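Rechercher dans le guide OK
Guide Casar — Section 4 : Enregistrer vos premières démonstrations
27 juillet 2026, par l'équipe documentation Casar
13 partages | 2 commentaires

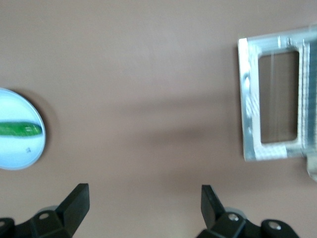
Vous voilà donc arrivés au moment que nous préférons, celui où le bras apprend enfin quelque chose de vous ! Prenez votre temps : pour une première tâche, comptez 80 démonstrations, de préférence en plusieurs séances, car une main fatiguée donne des gestes hésitants et le modèle les recopie avec une fidélité parfois embarrassante.

1. Ouvrez Braten sur le poste d'enregistrement et créez une tâche. Donnez-lui un nom court et une consigne en une phrase, telle que vous la diriez à un collègue.

2. Ouvrez la pince en grand, puis contrôlez l'image du poignet. Les deux doigts doivent apparaître en bas, et l'objet à saisir doit rester reconnaissable, même s'il n'est visible qu'en partie.

3. Disposez les objets. Entre deux prises, déplacez-les de quelques centimètres, tournez-les un peu, changez de côté de temps en temps — c'est cette variété qui rendra service plus tard.

4. Appuyez sur la pédale, attendez le bip et guidez le bras d'un mouvement continu. Une prise dure environ 32 secondes.

5. Ramenez le bras en position de repos, puis appuyez de nouveau sur la pédale. Validez ou rejetez la prise tout de suite, tant que vous l'avez bien en tête.

Remarque : une petite correction en cours de geste n'est pas une faute. Gardez ces prises, elles montrent au modèle comment se rattraper.

Attention : les objets transparents et les assiettes brillantes changent beaucoup d'aspect selon l'éclairage. Évitez le soleil direct et notez l'état des lampes dans le champ « Conditions ».

Attention : ne passez jamais la main entre les doigts de la pince quand le voyant est vert.

6. En fin de séance, lancez l'export vers Swanson et laissez le poste allumé jusqu'au message de confirmation.

Section suivante : trier et étiqueter les prises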